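Neighbor's trees over my line – who pays?

ridgeline_391
The next lot has 7 pines leaning over my fence. Owner won't answer letters. Can I cut to the line? 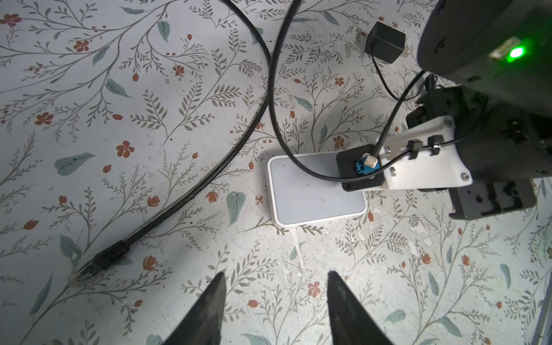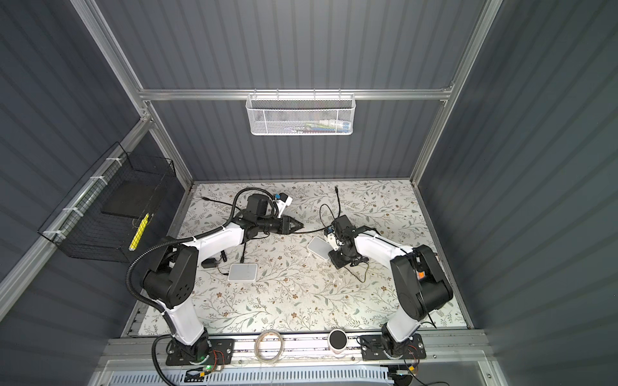
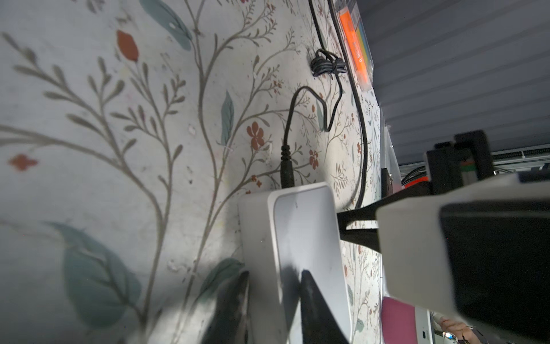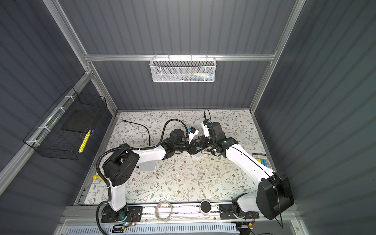
Floral print surface, all four views.

Salgate_lot10
In most states, yes, at your cost. Don't enter his lot and don't kill the tree.

jtaipe
Disagree on cost. If an arborist puts the hazard in writing and he ignores it, his insurer may owe you – send it certified.

Salgate_lot10
Only after damage. A letter doesn't pay for trimming.

ridgeline_391
Limbs are 20 feet over my roof. I'll get the report first.

jtaipe
Ask for a written risk rating per tree. Keep the mail receipt.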